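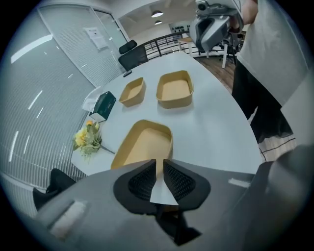
The inventory of the meeting room at Helwood was taken on a Monday, between the end of the cleaning round and the arrival of the buyers from Pliltia. The clerk had been given a form with four columns: item, size, condition, remarks. The form had been drawn up for the warehouse at Clondow and did not suit a room with one table in it.

She began with the table. White, condition fair. Under remarks she wrote that it was wiped daily.

The trays came next. There were three, in tan kraft paper, open at the top, with rounded corners and low sides that leaned out a little. Each was a different size. The form asked for weight when filled, and she wrote "not filled". She put her thumb against the side of the largest and pressed until it bent. It came back when she let go. Condition good.

These were the samples. The order, if it was placed, would be for 564 cartons, and the terms had been argued over since June. Kokkonen wanted the largest size only. Pliltia wanted all three and a lower price. Her own firm had no stated view, but had told her to leave the trays where the buyers could reach them.

She entered the tissues as one box, dark green, in use. The column for size she left blank.

The flowers took longer. They were yellow, a small bunch, lying on the table by the tissue box with the stem pointing towards the big tray. No vase was on the form and she did not go looking for one. Flowers had no stock code. The nearest was 795, which covered packing straw, dried moss and similar. She wrote 795, crossed it out, and wrote "flowers".

Under condition she put "good", then considered the hour. The meeting was down for half past two and meetings with Pliltia ran long – the last had gone on for 54 minutes over the question of lids. She added "at 1.15 p.m." in the remarks column, so that the entry would remain correct.

The form had a line at the foot for items to be removed. The cleaning firm's instructions said that anything left on the table without a code was to go out with the waste. She read this twice. Then she turned the sheet over, found the section headed Samples, and entered the flowers there, beneath the trays, as number 4.

She signed it, wrote the time beside her name and switched off the light on her way out.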